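カードは全部スリーブに入れるべきなのか

2024年9月27日

カードを買ったらまずスリーブ、という決まりがいつのまにかできている。私はこの決まりをかなり疑っている。
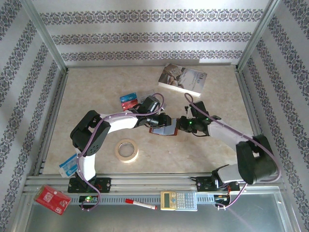
手持ちのカードは、一枚残らず透明スリーブに入れたほうがいいのか。

よく遊ぶデッキと、傷むと困る数枚だけで足りる。残りは裸のまま箱に立てておけばいい。

これを言うと、たいてい嫌な顔をされる。以前、集まりの席で口にしたときは、隣に座っていた人が自分のデッキケースをそっと手元に引いた。そこまで警戒しなくてもと思うのだが、カードを裸で触る人間は、素手で寿司を握る客くらいに見えるらしい。

私がスリーブを疑いはじめたのは、引き出しの整理がきっかけだった。遊ばなくなったカードが束で出てきて、全部スリーブ入りだった。厚い。とにかく厚い。裸なら片手でつかめる枚数が、スリーブに入れたとたん両手でも危なくなる。表面が滑るので、積んでおくと端から崩れてくる。輪ゴムをかけるわけにもいかず、かといって箱に入れれば箱が増える。守っているはずのカードが、引き出しの中でいちばん場所を取っていた。

スリーブの売り文句はだいたい三つか四つに分かれる。傷がつかない、汚れない、シャッフルしやすい、価値が落ちない。順番に見ていくと、どれもそれなりに本当で、どれも少しずつ大きく言いすぎている。

まず傷について。Zutesentのスリーブは袋の表に「大切な一枚を一生守る」と書いてある。100枚入りである。大切な一枚が100枚入りの袋で売られているのだから、この時点で話が少しおかしい。一生というのも誰の一生なのかわからない。少なくともスリーブのほうの一生はそれほど長くなかった。私の使い方では、毎週のように切っていたデッキのスリーブは50回も遊ぶと角が白く濁り、口のところが裂けはじめた。裂けたのが一枚でもあれば、伏せた状態でどのカードかわかってしまう。そこで全部替える。替えるたびに中身を出し入れする。

この出し入れが曲者だと私は思っている。カードの角がいちばん危ないのは、遊んでいるときよりスリーブの口に差しこむときだ。ぴったりした寸法のものほど危ない。急いで押しこむと角が口の縁に引っかかって、そこだけ小さく折れる。私の手元で角の折れたカードは、思い出せるかぎり、ほとんどがこうしてできた。傷を防ぐ道具を着せる途中で傷をつけているわけで、何をしているのだろうと思う。二重にする人もいる。内側に薄いもの、外側に厚いもの。着せる回数も倍になる。

次に汚れ。これは認める。菓子を食べながら遊ぶ家ではスリーブがあったほうがいい。ただ、菓子を別の時間に食べるという手もあって、こちらは無料である。飲み物も同じで、コップを机の端か別の台に移すだけでだいぶ違う。水がこぼれた場合、スリーブは口が開いているのだから、そこから入る。入った水はなかなか出ていかない。裸のカードならすぐ拭けたものが、スリーブの中で二枚の透明な膜にはさまれてじっとしている。これを経験してから、私は「水濡れ対策」という言葉をあまり信用していない。

シャッフルしやすいという話は人による。手の大きい人や、横から差しこむ切り方をする人には確かに楽だろう。私は手が小さいほうで、スリーブ入りの厚い束は持ちきれない。子どもはもっと持ちきれない。親戚の家でFlendanceという古い家族向けのカードゲームを遊んだとき、几帳面にも全部スリーブに入れてあったのだが、いちばん下の子が配るたびに束を床へぶちまけていた。裸だったころはそんなことはなかったと、その子の親が言っていた。散らばったカードを集めるのも、スリーブ同士が貼りついたり滑ったりして手間がかかる。

床や机から一枚だけ拾いあげる動作も、案外いろいろなことが絡む。つるつるした面にぺたりと伏せたカードは、裸でもスリーブ入りでも爪がかかりにくい。石目や木目のきれいな天板は見た目はいいけれど、カードを拾うには向かない面が多い。布を一枚敷くだけで、指先が少し沈んでカードの縁が浮く。専用のマットでなくていい。うちでは使い古しのランチョンマットを裏返して使っている。裏側の織りが粗くて、ちょうどいい。拾いやすくなれば縁をこじることもなくなるので、傷の心配をするならスリーブより先に敷物のほうを見直したほうがいいと私は考えている。ここはあまり語られない。敷物は一枚買えば終わりで、消耗品ほど棚の場所をもらえないのだろう。これは私の邪推である。

さて、価値の話。ここがいちばん苦手だ。

「いつか高くなるかもしれないから」と言われると、反論しづらい。いつか高くなるカードはたぶんある。ただ、それが自分の引き出しに入っている普通のカードかどうかは別の話だ。中古カードも扱う近所のGilchristという店に、遊ばなくなった束を持ちこんだことがある。七月の暑い日で、紙袋の持ち手が汗で伸びた。査定は束でいくら、だった。スリーブは外して返された。つまり袋の分の出費はまるごと戻ってこない。何枚かは別に値がついたが、その何枚かは買った時点で高いとわかっていたものばかりだった。それだけ守っておけばよかったのだ。

スリーブの値段を計算したことのある人はどれくらいいるのだろう。一枚あたりにすればわずかなもので、だから誰も計算しない。けれど、カード本体の相場がスリーブより安いことは珍しくない。安い皿を、皿より高い布巾で包んでしまっておくようなものだ。しかもその布巾は定期的に替えることになっている。

もうひとつ気に入らないのが、空になったスリーブの行き先である。デッキを組み替えると、外したスリーブが必ず余る。透明で薄いので、机の上に出しっぱなしでも気づかない。カードの下に入りこんでいたり、袖に静電気でくっついて台所まで運ばれたりする。まだ使えそうだから捨てにくい。とっておくと、新しい袋のものと微妙に色合いが違っていて、混ぜられない。結局どこにも行き場のない透明な袋が引き出しの隅にたまる。私の机では、なくしたと思っていたカードより、いらないスリーブのほうがよほど頻繁に見つかる。

収納の側も、スリーブありきで作られるようになった。Hisamexの仕切り箱を買ったら、溝の幅がスリーブ入りの寸法に合わせてあって、裸のカードだと中で斜めに倒れる。倒れたまま置けば反る。説明書には「スリーブのご使用を推奨します」と小さく書いてあった。箱がカードの服装まで指定してくるとは思わなかった。仕方なく厚紙を折って隙間に詰め、それで今のところ問題なく使っている。厚紙はそうめんの箱の底である。

ここまで書くと、スリーブをやめろと言っているように読めるかもしれないが、私も使っている。よく遊ぶデッキがひとつと、子どものころに人からもらったカードが9枚。デッキのほうは、他人と遊ぶときに裏面の傷でわかってしまうのを避けたいので入れている。これは公平さの問題で、スリーブがいちばんまともに仕事をする場面だと思う。もらったカードのほうは単に気持ちの問題で、こちらに理屈はない。高くもないし、売る気もない。

要するに、入れる理由を自分で言えるものだけ入れる。言えないものは入れない。やってみると、入れるべきものは全体の10分の1もなかった。うちの場合は、という話だが、極端に違う家はそう多くない気がする。

裸のカードの保管で気をつけているのは、湿気と向きくらいだ。寝かせて高く積むと下のほうが湿気を吸ったまま押されて反るので、立てて、倒れない程度に詰める。詰めすぎると今度は抜くときに縁がこすれる。指が一本入るくらいの余裕を残しておく。窓際には置かない。日焼けはスリーブに入れていても普通に進む。紫外線を防ぐという品もあるらしいが、窓際から棚に移すほうが早い。乾燥剤は海苔の缶に入っていたものを流用していて、効いているのかどうかは知らない。缶の海苔が湿気ていなかったのだから多少は効くのだろう、くらいに思っている。

あとは手を洗うこと。あれこれ買う前に試せて、効き目がすぐわかる。指の脂で裏面がくもるのは、洗えばかなり減る。ハンドクリームを塗った直後に触るのがいちばんまずくて、これは私が何度もやった。

反論としてよく聞くのは、「後から傷がついて後悔するくらいなら、最初から全部入れておけば安心だ」というものだ。安心のために払うのは悪くない。ただ、その安心が何に対するものなのかは一度考えたほうがいいと思う。引き出しから出すことのないカードに傷はつかない。何年も触っていないカードを守っているスリーブは、誰とも戦っていない。

遊ぶために買ったカードなら、角が少し丸くなるくらいは構わないのではないか。Flendanceの古い箱は、その後スリーブを全部外したそうだ。蓋がまた閉まるようになったと聞いた。外したスリーブはどうしたのかと訊いたら、まだ袋に入れてとってあるという。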